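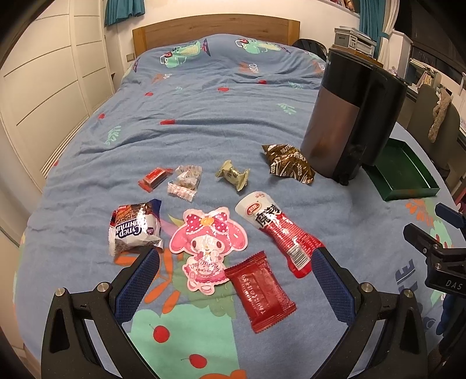 Individually wrapped sweets on a bed, blue patterned duvet.

Gerulura Residential Accommodation Forum
Board: Policy and Procedures
Topic: Food and hot drinks in study bedrooms - draft clause 2

IshbelShearer
Residence Administrator, Skuvik House
Posted September 2022

Members are invited to comment on the following draft clause, intended for the residence handbook that takes effect in November:

"Residents may keep sealed, shelf-stable food in their bedrooms. Opened food must be stored in a container with a fitted lid. Kettles, toasters and all other heating appliances are to be used in the shared kitchens only."

The present handbook permits kettles in bedrooms provided they have been tested and tagged. Our fire alarm records for the past year show that most kitchen activations involved toast, and none involved a kettle. The bedrooms, however, have older wiring and detectors mounted close to the desks. I would be grateful for the experience of other houses before the wording is settled.

E_Havlicek
Ó Néill Hall
Posted 9.14 am

Ó Néill Hall does not support the third sentence as drafted. We have 200 residents and one kitchen per floor. A ban on bedroom kettles would send a considerable number of people down the corridor at eleven at night, and the noise complaints would come to the same office that wrote the rule. Testing and tagging has served us adequately. The first two sentences are sensible and we would adopt them without change.

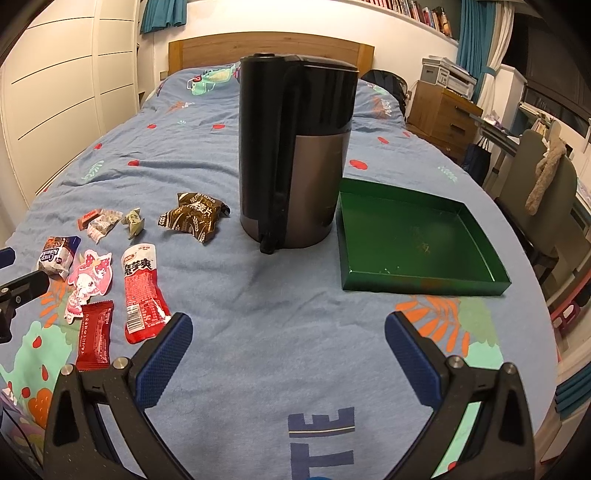
An electric kettle, with snacks to the left and a green tray to the right.

C.Salgado
Lullden Student Village
Posted 10.02 am

With respect to the previous member, tagging establishes that an appliance was sound on the day it was inspected. It has no bearing on where the appliance is placed afterwards. During inspections we regularly find kettles standing on carpet, on bedding and on stacks of lecture notes.

Lullden removed kettles from bedrooms and installed boiling water units on each landing. Complaints were received for one term and have since fallen away. I can supply the notice we sent to residents if it would assist.

E_Havlicek
Ó Néill Hall
Posted 10.20 am

The landing units are an excellent solution for a building with plumbing on the landings. Ours has none. A quotation was sought and declined on grounds of cost.

Might the clause instead require that a kettle be used on a hard, level surface and unplugged when the resident leaves the room? A condition of that kind can be checked at inspection, and a breach can be dealt with under the ordinary warning procedure.

Ctibor_Brabec
Pest and Hygiene Liaison
Posted 11.47 am

I wish to draw attention to the second sentence, which has received little comment. Over summer, ant activity in bedrooms is almost always traced to opened confectionery, fruit and pet food (the last of these from residents who keep no declared pet). "A container with a fitted lid" is good wording. "Airtight" would be better.

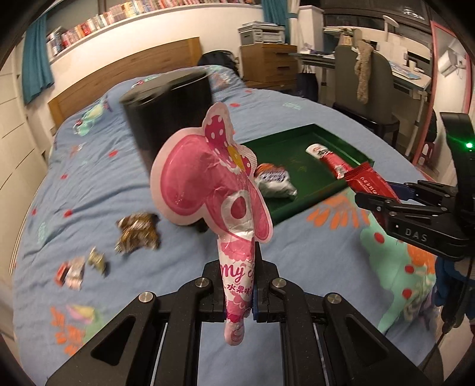
Sealed sweets present very little risk while the wrapper is whole. The difficulty arises with half-finished packets left in bedside drawers, and with wrappers placed in bins that are emptied weekly. I would add a sentence requiring bedroom bins to be emptied at least every second day while food is kept in the room.

K_Lill
Posted 1.05 pm

Speaking as a resident representative, I consider the bin requirement excessive. Residents pay a $50 cleaning levy each term and already empty their own bins. A rule that cannot be observed without somebody looking inside a bin is an invitation to dispute. The lidded container is reasonable, and most of us have one.

I would also ask that welcome snacks provided by the house itself be expressly permitted.

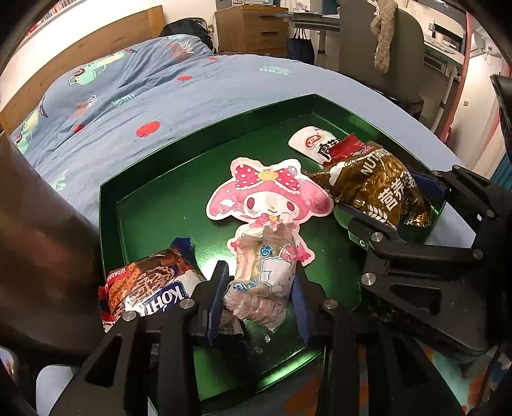 Packaged snacks in a glossy green metal tray.

IshbelShearer
Residence Administrator, Skuvik House
Posted 3.38 pm

Thank you to all who have responded. The revised draft will read "airtight container", and welcome snacks will be named as permitted. The bin sentence will be offered as guidance only.

On kettles, two versions will be circulated: the original, and Mr Havlíček's wording on hard, level surfaces. Mr Salgado, I would be pleased to receive your notice. Please quote file 2916 in correspondence.

C.Salgado
Lullden Student Village
Posted 3.51 pm

The notice has been sent. I remain of the view that the original wording is the safer of the two.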